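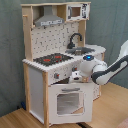
3. Materials and Procedure

3.1 Settings

The study was carried out in two towns, Graltham and Brikberg, which share a school district but differ in the kinds of early care that families use. In Graltham, most children under five attend a public center for at least part of the day. In Brikberg, care by relatives and small home-based programs is more common, and many children enter a classroom for the first time at kindergarten. Both towns were included so that the talk recorded during play would reflect a range of daily routines and would not be tied to the habits of a single center.

A total of 35 children took part. All were between three and five years old when their families enrolled, and all heard English at home for at least part of the day. Families received a letter in October describing the purpose of the work and the ways in which recordings would be stored. Consent was given in writing by a parent or guardian. Children were also asked at the start of each session whether they wished to play, and a session was ended at once if a child asked to stop or to return to another activity.

3.2 Play Themes

Three play themes were used: cooking a meal, running a store, and caring for a sick animal. The themes were chosen after interviews with teachers in both towns, who were asked which kinds of pretend play they saw most often without adult prompting. Cooking was named first by nearly every teacher. It also has a clear order of events, with food being chosen, prepared, served, and cleared away, and this order gives children a reason to use words for time and sequence such as "first," "after," and "not yet."

Each theme was supported by one large piece of play furniture and a small set of loose items. The furniture for the cooking theme was a child-sized play kitchen of light wood and white panels, with a gray range hood in its upper section (Figure 2). Loose items for all themes were kept in lidded bins and were brought out by the adult at the start of the session. The same items were used at both locations, and worn pieces were replaced with matching ones from the same supplier.

Teachers were asked not to introduce new vocabulary linked to the themes during the weeks of recording. This request was difficult to follow in full. One classroom in Graltham had already planned a unit on community helpers, and the unit included a visit to a local bakery. The children from that classroom were kept in the sample, and the visit is noted where it bears on the results reported in Section 4.

3.3 Sessions

Children played in pairs. Partners were chosen by the teacher, who was asked to match children who knew each other and who were used to playing together. Each session lasted 12 minutes, a length settled on during pilot work, when longer sessions led to frequent changes of theme and to more talk directed at the adult. Every pair completed one session for each theme, with at least one day between sessions. The order of themes was varied across pairs.

The adult opened each session with a short fixed statement and then sat to the side with a notebook. If a child spoke to the adult, the adult gave a brief and friendly reply and did not ask questions in return. Arguments between partners were left to the children unless one of them became upset. Adults were told that silence was acceptable, as the interest of the study lay in what children said to each other and also in the stretches of play that went on without any words.

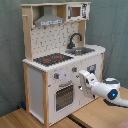

Cooking play raised one issue that the other themes did not. Some children treated the activity as a shared task, with one partner asking for things and the other supplying them, while others divided the work and played side by side with little exchange. Earlier studies have tended to code the second pattern as parallel play and to set it aside. It was kept here, for two reasons. Children who worked separately often described their own actions aloud, and this talk contained many of the sequence words the study was designed to record. It was also common for a pair to move back and forth between the two patterns within a single session, so that removing one of them would have broken the record into short and uneven pieces.

3.4 Transcription and Coding

Audio from all sessions was transcribed by two members of the research team who had not been present during play. Transcribers marked the speaker, the start of each utterance, and any words that could not be heard clearly. Where a word could not be agreed on after two hearings, it was entered as unclear and left out of the vocabulary analysis.

Coding followed the Clendusus scheme, which sorts utterances in pretend play into 13 categories by their function. The categories include assigning a role, naming an object, proposing an event, and stepping outside the story to settle a rule. The scheme was first written for play among older children, and small changes to the examples in the manual were needed before it could be used with three-year-olds. No categories were added or removed.

Baptiste Rolland and Clyde Nguyen-Tran each coded the same set of 600 utterances, drawn from all three themes and both towns, before the main coding began. Disagreements were discussed and the wording of the manual was revised. Most of them concerned the line between proposing an event and describing one already under way. A child who says "I'm making the soup now" may be doing either, and the decision often depended on the partner's next turn. The revised manual directs coders to read one turn ahead before assigning either category, and to choose the descriptive category when the partner does not respond.

3.5 Family Questionnaire

Parents and guardians filled out a short questionnaire on daily routines, prepared by the Wojcik project for earlier work on language in the home. The questions covered mealtimes, shared reading, errands, and the household tasks in which the child usually took part. Answers were used to check whether children who helped with cooking at home used more sequence words in the cooking theme than in the store and animal care themes. Questionnaires were offered on paper or by telephone, and families could skip any question they did not wish to answer.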